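Morevska Fixed-Height Work Table, 1395 mm
White top, dark gray legs

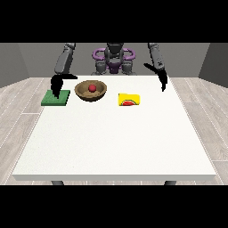

The Morevska is a fixed-height table for light assembly, packing and classroom use. It ships flat in one carton. Tops and leg sets can also be ordered separately.

Specifications
Width: 1395 mm
Top thickness: 25 mm
Top finish: off-white, speckled, low gloss
Leg finish: dark gray powder coat
Rated load: 400 lb, evenly spread
Assembly: hex key, supplied

Load rating
The rating applies to a static load on a level floor. Do not mount a vise or press to the unsupported span between the legs. For point loads, order the Breveo cross brace, which bolts to the existing leg holes.

Care
Wipe with a damp cloth and mild soap. Solvents and abrasive pads will dull the finish. Scratches cannot be buffed out. Use a mat under tools with metal feet.

Fitting notes
Start all leg bolts by hand before tightening any of them. Retighten after the first week of use. The leveling feet adjust from below with an open-end wrench.

Compatible parts
Breveo cross brace
Neves cable tray, short or long
Neves clamp-on power strip
Casters are not offered for this model.

Ordering
Stock tables leave the Nindmont warehouse on the next working day. Orders for separate tops are cut in August and must be placed before the end of July. For bulk pricing, contact Jabari Owino in sales. For drawings and hole patterns, contact Ladi Okeke.

Page revised July 23, 2020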